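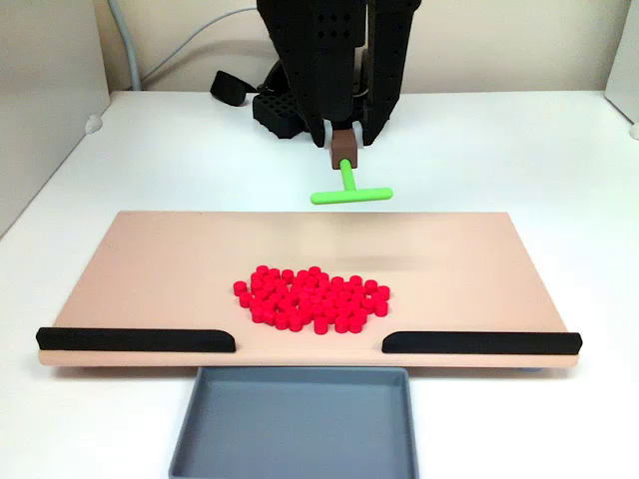
*Red pieces heaped on the pink board, green T-shaped pusher just past the far edge.*

## Moving small pieces with a T-shaped pusher

A pusher is faster than fingers once you have more than a handful of short pegs or discs to move. The same method works for beads with flat ends, checkers, and most board game tokens.

### What you need

- A smooth, flat board on a steady table
- A T-shaped pusher with a straight crossbar
- A shallow tray
- A soft dry cloth

### Steps

1. Wipe the board and the bottom of the crossbar. Crumbs and grit will tip pieces over.
2. Pour the pieces out near the middle from a low height. For a first try, use 60 or fewer.
3. Set the crossbar down behind the heap, flat on the board, with the stem upright. Lower it gently so it doesn't land on a piece.
4. Push or pull in one slow, straight stroke. Stop after a few inches and look at both ends of the bar.
5. If pieces are slipping past one end, lift the bar, move it over to that side, and bring them back toward the center. Turning the bar in the middle of a stroke usually spreads the heap.
6. Collect the strays last. Use one end of the crossbar and short strokes.
7. Hold the tray against the edge of the board and sweep the pieces in. Take a big heap in several passes.

### If it isn't working

**Pieces fall over.** Slow down. Tall pieces tip more easily than short ones, and a low crossbar catches them too close to the bottom.

**Pieces ride up on each other.** You are pushing too many at once. Split the heap with the end of the bar and move one part at a time.

**Pieces get under the bar.** The bar is tilted or too high. Bring the stem back to vertical and start the stroke again.

Nkechi Nwankwo uses this method for batches of 200 and splits each one into four heaps first. She keeps a second tray on the opposite side for anything that goes over the edge.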